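Flodar Ochoa Picture Rail and Hanging Kit

Product code: Ochoa 70
Sold as: single rail with fittings
Made for: plasterboard, brick and block walls
Colours: white, grey

The Ochoa is a slim aluminium rail that fixes to the wall just under the ceiling. Clear cords drop from it and adjustable hooks slide up and down the cords. Once the rail is up you can move pictures about without making new holes. It suits rented rooms, hallways and any wall where the display changes.

What is in the box

One rail, 70 cm long
Wall clips and screws
Plugs for solid walls
Two clear cords with slider ends
Two hooks with locking screws
End caps
Fitting sheet

Fixings for plasterboard are sold separately. Ask for the Tada pack, which holds enough for one rail.

Choosing a finish

The white rail is powder coated and can be painted over with ordinary emulsion. The grey rail has a satin finish and should be left as it is. Both go well with light flooring and furniture, and neither yellows near a window. If your room has a lot of pale timber with a visible grain and knots, the white tends to disappear more than the grey does.

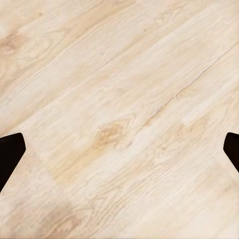

Loads

Each hook holds up to 7 kg. The rail as a whole holds up to 15 kg when every clip is screwed into solid wall. On plasterboard the limit for the whole rail is 12 kg, using the Tada fixings. Weigh the picture with its glass and backing in place. A bathroom scale will do: weigh yourself, then weigh yourself holding the picture.

Do not hang mirrors over a bed or a cot from this rail. Use two fixed brackets for those.

Fitting the rail

1. Check for pipes and cables with a detector.
2. Draw a level pencil line where the top of the clips will sit.
3. Hold the rail to the line and mark the clip positions.
4. Drill, plug and screw the clips. Do not overtighten on plasterboard.
5. Press the rail on to the clips from below until it clicks along its full length.
6. Push on the end caps.
7. Drop the slider ends into the channel and turn them a quarter turn.

Rails can be joined end to end with the Letora connector. Cut them with a fine hacksaw and file the edge before you fit the cap.

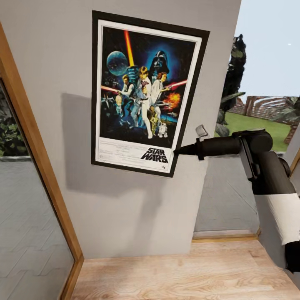 Cords come in one length and can be trimmed with side cutters. Leave a hand's width below the hook so you can lower the picture later. For a wide frame use two cords, set in a little from each side, and level the hooks before you tighten them. Film posters are what most customers hang from the Ochoa, and a Star Wars sheet in a thick black frame with a white border needs the same care as a painting, as most of the weight is in the frame and glazing. Stick a felt pad on each bottom corner to stop the frame marking the paint.

Care

Dust the rail with a dry cloth. Check the locking screws every January, or whenever a picture has been moved. Replace any cord that has gone cloudy or has a nick in it.

Delivery and returns

Orders placed before Monday noon leave the same day. Unused rails can be returned in their tube. Cut rails cannot.
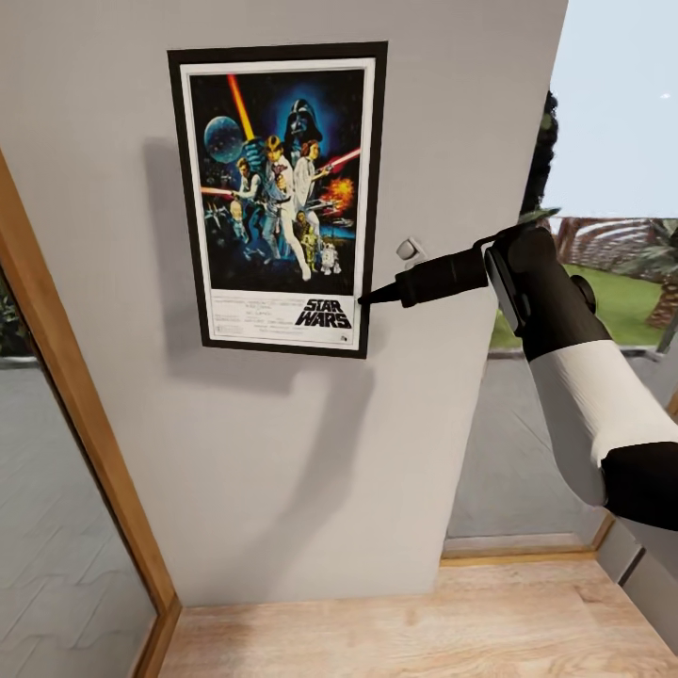
Estrella Bautista

I look after the hanging range at Flodar. If you are unsure about your wall, send a note of what it is made of and what the picture weighs, and I will tell you which fixings to order. For trade orders and long runs, please write to Refugio Espinoza.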